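커뮤니티 홈 > 로봇·자동화 > 대회/동아리
두 팔 분류 과제, 왼팔이 튜브형 용기를 자꾸 놓치고 오른팔은 상자 밑에 걸립니다
작성자: 납땜하는오후
10월 1일 · 조회 467 · 답변 3

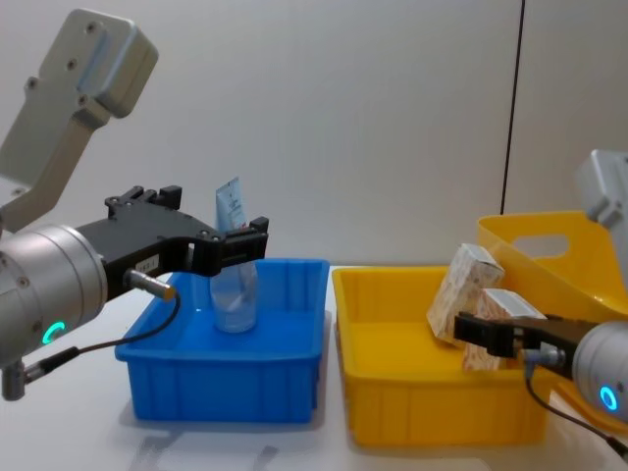 대학 로봇 동아리에서 교내 분류 과제를 준비하고 있습니다. 팀 이름은 Namora이고, 팔 두 대로 통 두 개에 담긴 물건을 꺼내 정해진 자리로 옮기는 과제입니다. 과제 이름은 Trostier인데 검색해도 안 나옵니다. 우리 학교 안에서만 쓰는 이름이라서요.

규칙을 먼저 적겠습니다.

왼팔은 파란 통, 오른팔은 노란 통을 맡습니다. 파란 통에는 병이나 튜브 같은 생활용품이 들어가고 노란 통에는 작은 종이 상자가 들어갑니다. 물건 종류는 당일에 심사하는 쪽에서 고르고 통 안에 넣는 자세도 그쪽에서 정합니다. 우리가 통 안을 미리 정리할 수는 없습니다. 통 위치는 테이블 위에서 우리가 정해도 되는데 시작한 뒤에는 손으로 건드리면 안 됩니다. 떨어뜨리면 감점이고, 통 밖으로 떨어뜨리면 그 물건은 실격입니다. 시간 제한은 있지만 지금 단계에서는 시간보다 성공률이 문제입니다.

그리퍼는 두 쪽 다 검은색 평행 그리퍼이고 손가락이 짧습니다. 손목 옆으로 커넥터와 케이블이 나와 있습니다. 힘은 퍼센트로만 설정할 수 있습니다. 뉴턴 값은 화면에 안 나옵니다.

문제가 세 가지 있습니다.

첫째, 왼팔이 튜브를 잡을 때입니다. 끝이 납작하게 눌린 짜서 쓰는 튜브인데, 힘을 50으로 두면 튜브가 찌그러지면서 손가락 사이에서 돌아갑니다. 힘을 낮추면 들어 올릴 때 빠집니다. 병은 괜찮습니다. 투명한 플라스틱 병은 같은 설정으로 거의 실패가 없습니다. 다만 튜브가 병 바로 위나 옆에 붙어 있으면 튜브를 들면서 병까지 같이 기울어지는 경우가 있습니다.

둘째, 오른팔이 겹친 상자를 잡을 때입니다. 상자가 두 개 겹쳐 있으면 우리 인식 코드가 아래쪽 상자를 먼저 고르는 일이 많습니다. 아래쪽 상자가 카메라에 넓게 보여서 점수가 높게 나오는 것 같습니다. 그러면 아래 상자를 빼는 도중에 위에 있던 상자가 미끄러지거나 그리퍼 몸통에 얹힙니다.

셋째, 두 통이 너무 가깝습니다. 거의 붙여 놓았습니다. 처음에는 카메라 한 대로 다 보려고 붙였는데, 두 팔이 동시에 안쪽으로 들어오면 정지가 걸립니다. 실제로 부딪힌 적은 한 번뿐이고 나머지는 우리가 넣어 둔 충돌 여유 값 때문에 멈추는 것입니다. 여유 값을 줄이면 되는지, 통을 떼어 놓는 게 맞는지 모르겠습니다.

해 본 것은 이렇습니다. 손가락 안쪽에 얇은 고무 시트를 붙여 봤고 효과는 조금 있었는데 이틀 만에 떨어졌습니다. 접근 높이를 낮춰 봤는데 통 테두리에 손가락이 닿아서 되돌렸습니다. 들어 올리는 속도를 반으로 줄였더니 튜브가 빠지는 횟수는 줄었지만 돌아가는 것은 그대로였습니다.

코드는 작년 선배들이 남긴 것을 고쳐 쓰고 있고 파일 하나가 827줄입니다. 집기, 인식, 동작 순서가 다 그 안에 들어 있습니다. 나눠야 한다는 건 알고 있는데 지금 손대면 더 망가질까 봐 그대로 두고 있습니다. 이것도 의견 있으면 부탁드립니다.

추가: 흡착 컵은 규칙상 못 씁니다. 손가락 끝 부품을 바꾸는 것은 됩니다.

답변 3개 · 추천순

연구실창가자리
채택됨 · 추천 28

작년까지 비슷한 과제를 하던 사람입니다. 문제마다 나눠서 쓰겠습니다.

튜브부터요. 힘 값만 올리고 내려서는 안 잡힙니다. 튜브는 부위마다 단단한 정도가 다릅니다. 납작하게 눌린 끝부분은 얇지만 단단하고, 가운데는 내용물 때문에 물렁하고, 뚜껑 쪽은 딱딱합니다. 가운데를 잡으면 누른 만큼 내용물이 위아래로 밀려나면서 잡은 면이 계속 변합니다. 돌아가는 것도 그래서일 가능성이 높습니다. 손가락이 짧으면 접촉면이 작아서 물건이 그 자리를 축으로 쉽게 돕니다.

저라면 튜브가 서 있을 때는 눌린 끝부분을 납작한 면 방향으로 잡겠습니다. 그러려면 손목을 튜브의 납작한 면에 맞춰 돌려야 하니까 인식 쪽에서 각도가 하나 더 나와야 합니다. 위에서 본 윤곽에 최소 넓이 사각형을 씌우고 긴 변의 방향을 쓰면 충분합니다. 손가락이 긴 변을 양쪽에서 누르게 맞추면 됩니다. 각도가 조금 틀려도 닫히면서 물건이 알아서 맞춰지는 편입니다.

튜브가 누워 있으면 이야기가 다릅니다. 그때는 뚜껑과 몸통의 경계 근처가 제일 안정적이었습니다. 눌린 끝을 잡으면 무거운 뚜껑 쪽이 아래로 처집니다.

순서는 이렇게 해 보세요.

1. 튜브 하나만 통에 세워 놓고 병은 뺍니다.
2. 힘은 지금 값의 절반쯤에서 시작합니다.
3. 닫은 다음 바로 올리지 말고 0.5초 정도 기다립니다. 기다리는 동안 손가락 간격이 계속 줄어들면 물렁한 곳을 잡은 것이니 놓고 다시 잡습니다.
4. 처음에는 아주 조금만 올립니다. 여기서 간격을 다시 읽습니다. 값이 갑자기 작아졌으면 빠진 것입니다.
5. 괜찮으면 나머지 높이를 올립니다.
6. 이게 열 번 연속으로 되면 병을 다시 넣습니다.

손가락 간격은 그리퍼에서 읽을 수 있을 겁니다. 힘이 퍼센트로만 나와도 위치는 대부분 나옵니다. 간격을 매번 파일에 적어 두세요. 나중에 실패한 것만 모아 보면 어느 간격에서 빠지는지 눈에 보입니다.

병이 같이 기울어지는 문제는 들어 올리는 방향으로 풀 수 있습니다. 지금 수직으로 올리시는 것 같은데, 조금 올린 뒤에 병에서 먼 쪽으로 살짝 옮기고 그다음에 높이 올리세요. 반대로 병을 먼저 꺼내는 것은 권하지 않습니다. 튜브가 병에 기대어 있으면 병이 빠지는 순간 튜브가 넘어져서 누운 자세가 되고, 그러면 집는 방법을 또 바꿔야 합니다.

겹친 상자는 고르는 기준을 바꾸는 게 먼저입니다. 넓이로 고르지 말고 높이로 고르세요. 깊이 카메라가 있으면 후보 영역마다 깊이 중간값을 구해서 카메라에 제일 가까운 것부터 집으면 됩니다. 평균 말고 중간값을 쓰세요. 테두리에서 깊이가 튀는 점이 섞여서 평균은 잘 틀립니다.

기울어진 상자는 한 가지 더 봐야 합니다. 위 상자가 비스듬하게 어딘가에 기대어 있으면 윗면 중심이 실제 무게 중심과 어긋납니다. 이럴 때는 낮은 쪽 모서리 가까이를 잡아야 덜 미끄러집니다. 각도가 너무 크면 그냥 한 번 밀어서 눕힌 다음 집는 것이 더 빠릅니다. 미는 동작이 규칙에서 허용되는지는 확인해 보세요. 저희 때는 통 안에서 미는 것은 감점이 없었습니다.

두 통 간격은 떼어 놓으세요. 여유 값은 건드리지 않는 게 좋습니다. 대회 당일에 팔끼리 부딪히면 그 판은 끝입니다. 카메라 시야 때문에 못 떼겠으면 동시에 들어가는 것만 막아도 됩니다. 가운데 구역에 잠금 하나를 두고, 들어가는 팔이 잠그고 나오면서 푸는 방식입니다. 주의할 점은 실패해서 중간에 멈췄을 때도 잠금이 꼭 풀려야 한다는 것입니다. 저희는 이걸 빼먹어서 왼팔이 한 번 실패하면 오른팔이 끝까지 서 있었습니다.

잠금 구역의 폭은 통 폭을 기준으로 하지 말고 그리퍼 몸통과 손목 커넥터까지 포함한 폭으로 잡으세요. 충돌 모델에 커넥터가 빠져 있는 경우가 많습니다. 케이블도요. 손목이 돌아가면 케이블이 늘어지는 방향도 바뀌어서 통 테두리에 걸릴 수 있습니다. 손목을 양쪽 끝까지 돌려 보고 케이블이 어디까지 내려오는지 자로 재 두는 것을 추천합니다.

 ㄴ 납땜하는오후
 감사합니다. 손가락 간격 읽는 건 생각을 못 했습니다. 값이 나오기는 하는데 갱신이 좀 느립니다. 0.5초 기다리면 두세 번은 읽힐 것 같습니다. 케이블은 오늘 돌려 봤더니 왼쪽이 생각보다 많이 내려옵니다.

 ㄴ 연구실창가자리
 두세 번이면 됩니다. 케이블은 팔 쪽으로 한 번 묶고, 손목 쪽은 여유를 남기세요. 바짝 당겨 묶으면 커넥터가 상합니다.

Kendell공작반
추천 11

저는 고등학교 방과 후 반에서 가르치는 입장이라 장비가 다릅니다. 손끝 부품하고 코드만 답하겠습니다.

고무 시트가 이틀 만에 떨어진 것은 접착면 문제입니다. 손가락 표면을 알코올로 닦고 붙이셨는지요. 닦아도 떨어지면 시트를 손가락 안쪽에만 붙이지 말고 끝을 감아서 바깥쪽까지 넘기세요. 옆으로 미는 힘을 바깥쪽 면이 같이 받아 줍니다. 저희 반은 손끝 덮개를 말랑한 필라멘트로 출력해서 끼워 씁니다. 안쪽 면에 얕은 홈을 가로로 넣으면 튜브가 아래로 빠지는 것은 꽤 줄어듭니다. 도는 것은 홈으로는 별로 안 잡히고 면을 넓혀야 합니다.

덮개를 씌우면 손끝이 두꺼워지고 조금 길어집니다. 통 테두리에 닿던 높이도 바뀌니까 툴 길이를 꼭 다시 넣으세요. 저희 학생들이 이걸 잊고 바닥을 찍은 적이 여러 번 있습니다.

너무 말랑한 재질도 안 좋습니다. 상자를 잡으면 덮개가 밀리면서 상자가 비뚤어집니다. 왼쪽과 오른쪽 재질을 다르게 해도 됩니다. 통이 팔마다 정해져 있으니 왼손은 말랑한 것, 오른손은 단단하고 얇은 것으로 맞추시면 됩니다. 오른쪽은 상자 틈에 들어가야 해서 얇은 게 유리합니다.

코드는 지금 다 뜯지 마세요. 집는 부분만 함수로 빼고, 힘이나 높이 같은 숫자는 전부 파일 맨 위나 설정 파일로 모으세요. 숫자만 모아도 작업이 훨씬 편합니다. 그리고 고치기 전에 지금 상태를 통째로 복사해 두시고요. 대회가 끝난 다음에 천천히 나누시면 됩니다. 저희는 3월에 새 학기 시작하면서 한 번에 정리합니다.

 ㄴ 납땜하는오후
 알코올로 안 닦았습니다. 필라멘트는 동아리방에 남은 게 있어서 출력해 보겠습니다. 홈 깊이는 어느 정도로 하시나요?

 ㄴ Kendell공작반
 1밀리미터 안 됩니다. 깊으면 상자 모서리가 걸려서 놓을 때 안 떨어집니다.

campos_2호
추천 2

힘을 더 올려 보세요. 저희 팀 Campos는 80으로 놓고 다 잡았습니다. 깊이 카메라 없이도 했고요. 튜브는 좀 찌그러져도 점수에 상관없지 않나요?

 ㄴ 연구실창가자리
 뚜껑이 덜 닫힌 튜브가 나오면 내용물이 나옵니다. 손가락에 묻으면 그다음부터 상자도 다 미끄러집니다. 저는 80은 반대입니다.

 ㄴ campos_2호
 저희 때는 빈 튜브였던 것 같네요. 그럼 윗분 말대로 하세요.

 ㄴ 납땜하는오후
 규칙을 다시 봤는데 물건이 변형되면 감점이라고 되어 있습니다. 빈 용기인지는 안 적혀 있어서 문의해 놓았습니다.

작성자 추가 글

중간 결과 적습니다. 튜브는 눌린 끝부분을 잡는 것으로 바꾸고 손목 각도를 맞췄습니다. 튜브만 넣었을 때는 열 번 중 아홉 번 됐고, 병을 같이 넣으면 일곱 번입니다. 실패한 세 번은 모두 각도가 반대로 나온 경우였습니다. 튜브 끝이 병과 겹쳐 보이면 윤곽이 하나로 붙어서 긴 변이 잘못 나옵니다. 색으로 먼저 나눠 보려고 했는데 병이 투명해서 뒤의 파란색이 비치고, 깊이 값도 병 부분만 비어 있습니다. 지금은 깊이가 비어 있는 영역을 병으로 보고 빼는 방법을 시험하고 있습니다.

상자는 깊이 중간값으로 바꾼 뒤로 아래 것을 먼저 고르는 일이 많이 줄었습니다. 위 상자가 크게 기울어 있으면 아직 가끔 틀립니다. 미는 동작은 허용된다고 답을 받았습니다.

통은 손바닥 하나 정도 떼기로 했고 잠금도 넣었습니다. 카메라는 조금 높이 달아서 둘 다 들어옵니다. 높이를 바꿨으니 캘리브레이션을 다시 해야 하는데, 그건 내일 합니다. 투명한 병 인식은 따로 글을 올리겠습니다.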